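Black gift box

A black gift box is a small, stiff box with a dark outer surface, used to sell or store goods that the seller would like to be thought of as valuable. It is also called a presentation box or, in the trade, a set-up box, although that name properly covers any box delivered ready made instead of folded flat. The colour has no effect on how well the contents are protected.

Construction

The usual body is thick grey board, cut and scored, with the corners taped and the whole wrapped in printed or dyed paper. The inside is often left white or lined with white paper. Sellers describe this as a deliberate contrast, but a white lining is also what many box makers supply when no other is ordered.

Closures differ. A lift-off lid is the oldest pattern. A sleeve, a hinged flap with a hidden magnet and a clear window set into the top are all common. The window is usually thin plastic film glued to the back of the opening, and it makes the box harder to recycle. Claims that a windowed box is "fully recyclable" should be read with care – they tend to refer to the board alone.

Surface and wear

Dark wrapping paper hides dirt fairly well and hides damage badly. Where the coating rubs through, paler fibres show as white scuffs, most often at the corners and along the top edges of the walls. Glossy laminate puts off the rubbing for a time but shows fingerprints and throws back strong reflections.

The makers Costach advertised a "scuff-free" black paper under the name Nistska. Tamara Tănase rubbed 16 sample boxes against one another in a drawer and found pale marks on every one. Costach replied that the drawer was not a normal condition of use. Drawers are where a good many such boxes end up. 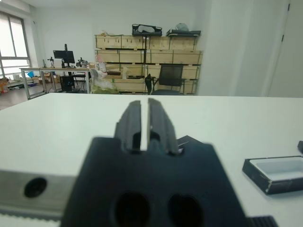 Open box, black outside and white inside, with scuffed walls.
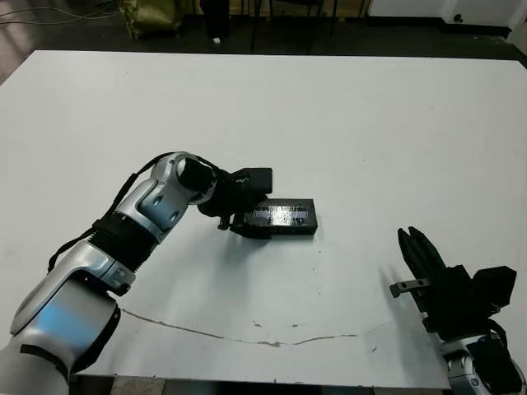 Low black case, with shiny, crinkled silver contents showing at the top.

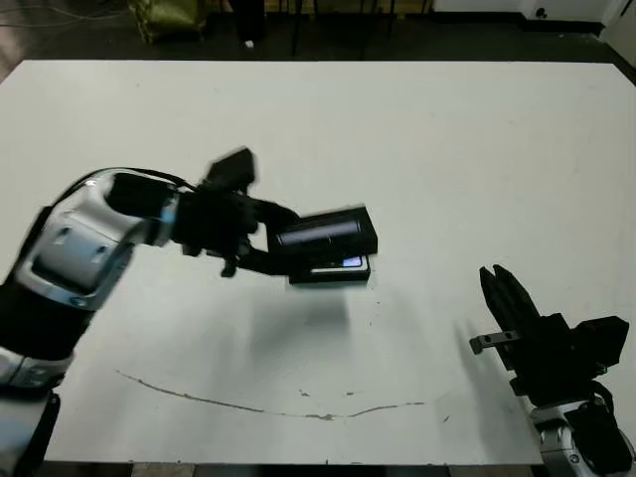
Black box-shaped object with a bright reflection along its face.

Reuse

Black boxes are widely kept after the goods have been taken out, and are said to be useful for cables, screws and receipts. The evidence for this is thin. In a household survey by Liviu Voicu, 77 boxes had been kept "for something", and most were empty when opened. Voicu did not ask how long they had been in the cupboard.

Name

Marcelino Furtado traces the fashion to jewellers' cases. Ecaterina Anghel prefers a plainer origin, in cheap dyed paper left over from bookbinding. Neither account cites a dated box.

See also

Folding carton
Slipcase
Window box (packaging)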